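Polling notebook, June, just gone 4 pm

Candgate wave is in! 439 completes, and I've only binned four of them (three speeders, one who ticked "strongly agree" all the way down, wealth tax and tax cuts both). Furtado is still limping along at 68, so no crosstabs from there yet, however nicely we get asked.
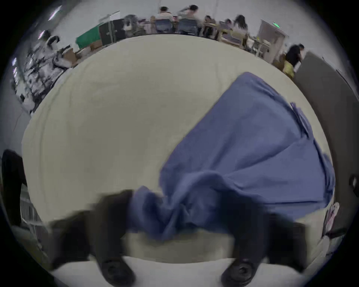

Swapped the order of the tax questions this time. If "should the richest pay more?" comes before the vote intention one, the challenger seems to get a little lift, which I half expected. Need to run it both ways in Grusholm before I say so out loud.
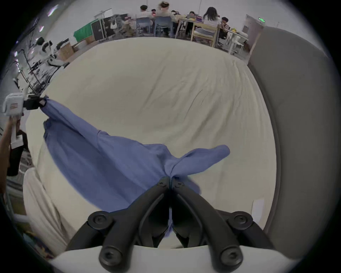 Blue long-sleeved shirt on the bed, a gripper at the middle and another at one end.

Weighting next. Over-65s are far too keen to answer (bless them) and the under-30s hang up, so I've capped the weights and I'm not happy with the cap.

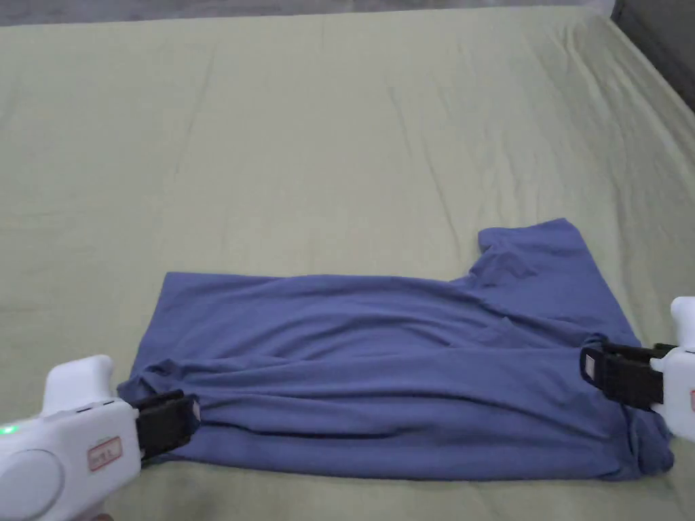 Hosadach: the call list has old ward boundaries in it. Two streets are in the wrong seat altogether! Fixed the ones I spotted, but whoever opens the file next, please check the postcodes before dialling.

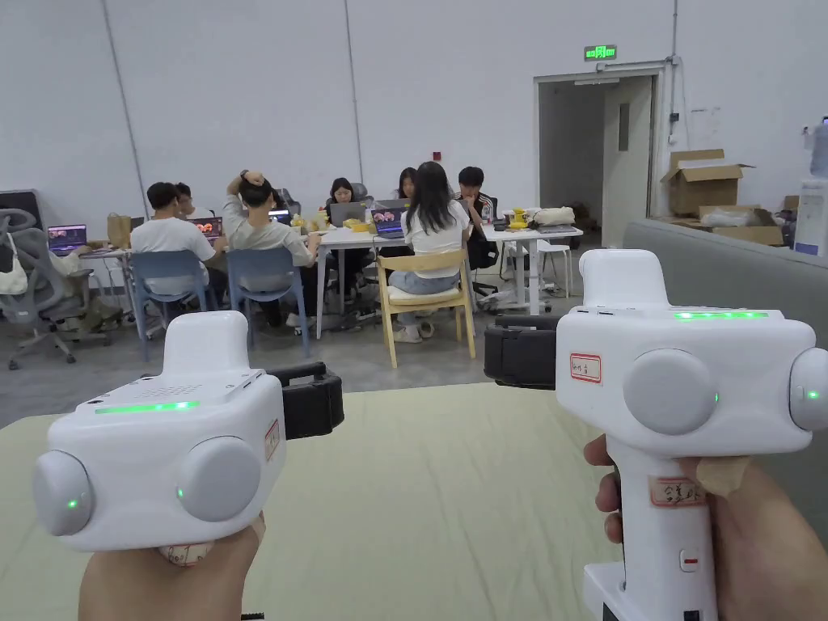
Still to do: top Furtado up to 100 at least, reword Q7 ("super-rich" is doing too much work in it), and rerun the don't knows with the leaners squeezed.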